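Lab notebook – Rudd room, wall and storage

August 10, 2023

Picked up where the last entry stopped. Old filler around the vent sanded back, dust vacuumed, baseboard wiped. The Lendix primer needs 3 hours before a top coat, so I did the drawers in the meantime.

Wall is white now, same as the hallway. We had talked about light gray, but white is what Pritach had on the shelf and it makes the room brighter for bench work. Two coats. The second went on faster with the short roller. 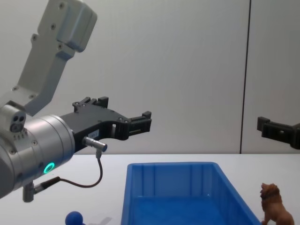
Storage

Sorted the hardware drawers. Metric screws on the left, everything else on the right. Mixed washers are in the shallow tin until someone wants to go through them. Ordered 300 small zip bags from Sikum and a roll of labels. The old labels leave glue behind – use the plastic scraper, not a blade.

Left to do

– touch up behind the door
– find the lid for the primer can
– new bulb over the sink
– write the paint code inside the cupboard door
– check the filler again in November, when the heating is on

Paint and bags came to over $530 with delivery. Receipt is in the folder.

Comments

Which roller sleeve did you use? Mine sheds.

The foam one, second drawer down.

Lid is on the windowsill in the hallway.

Recent entries

Rudd room: sanding and filler
Drawer labels, second try
Moving the solvent cabinet
Sikum order list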